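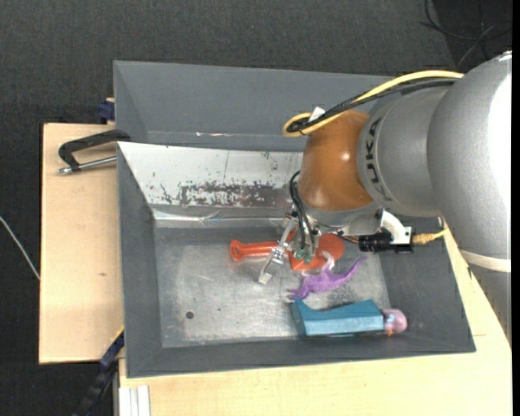

Toy sorters and bin packers wanted - Zarville warehouse, start June

Posted by: Heriberto Rengifo, floor lead

Need people who can sort secondhand toys and not lose patience. Mostly outdoor stuff right now, sandbox, beach, backyard. Shovels, plastic odds and ends, pieces that came off something else. They go in gray metal bins, a handful to a bin, then on to check and pack. That is the job. Long version is further down, short version is right here.

Short version

5 openings, part time
Mornings, 7:30 to noon
Zarville, Agudelo side of the building, use the blue door
Paid hourly, paid every two weeks
No experience needed
Training is your first four shifts, paid the same as any other shift

Who we are

Zarville takes in used toys from schools, daycares and regular families, sorts them, cleans them and sells them on in mixed sets. The sets go out under the Flillari name, you may have seen them at the Dusside market hall. Last spring we shipped 2,958 sets. This summer looks bigger and we are already behind on the sand toys, hence this ad.

What you would be doing

Tipping out donation bags and pulling out anything that isn't a toy. You will find socks. You will find car keys, those go to the office the same day.

Sorting by type first, color second. Don't do color first, everyone wants to do color first.

Filling bins. Keep it to a handful, so whoever checks it can see every piece without digging. Shovels lie flat. Small parts go in so they can be seen too, not shoved under the big ones.

Checking for cracks, sharp edges, old stickers, chewed handles. Run your thumb along the edge of every shovel and rake. If it catches, reject pile.

Matching loose parts. Some of these toys come apart and the halves turn up three bags later. There's a shelf for orphans. We clear it once a month.

Packing finished sets into mesh bags, tying on the tag, boxing them up.

Wiping down the tables and sweeping at the end. Sand gets everywhere, bring shoes you don't love.

What we want from you

On time. 7:30 means at the table at 7:30.
Good eye for small damage
OK standing most of the morning, stools are there if you need one
Can lift a full box to waist height, or tell us you can't and we'll put you on tags and checking
Can read a pick list in English. Spanish is a big plus, half the floor speaks it.
18 or over

Nice to have: you've worked in a thrift store, a school, a daycare, a mail room. You know which toys go together becuase you have stepped on all of them at home.

Hours and shifts

Mornings only for now. You pick three or four mornings a week and we try to keep them the same for you. Afternoon shift might open up later in the summer, people already on the team get first pick. Job runs through the end of August. A couple of spots will likely stay on for the holiday sets but I can't promise that today.

Break is 20 minutes, at 9:45. Coffee is free, there's a fridge, label your food.

What you get

Hourly pay, same rate for everyone on the sorting tables
Gloves and apron, yours to keep
Bus pass covered, or free parking behind the building
One Flillari set per season, any kind. Most people take the sand one.
First look at the odd pieces we can't sell

How to apply

Short message is fine, no resume needed. Tell us:

your name and a phone number
which mornings work
when you can start
any job or chore where you had to sort, check or pack things, one or two lines
if lifting is a problem

Write to Abelardo Ayala at the Zarville front office, or just drop in between 8 and 11 and ask for him. If he's out on the dock, wait by the counter, he comes back through pretty often. Please don't call the Dusside stall, they sell the sets and don't do any hiring.

We ask everyone to come in for a tryout before we say yes. One hour, paid. You get a mixed bag, an empty bin and a list, and you sort while one of us works next to you. It isn't a race. I would much rather see a slow bin with no cracked pieces in it than a fast one I have to redo.

We had 161 messages last time and it took us way too long to answer. Doing better this round - you'll hear back either way, by text, so double check the number you give us. If you wrote last year and didn't get a spot, write again, and mention it so Abelardo can find your old note.

Ad stays up untill the spots are filled. Bring a water bottle to the tryout, and tie long hair back.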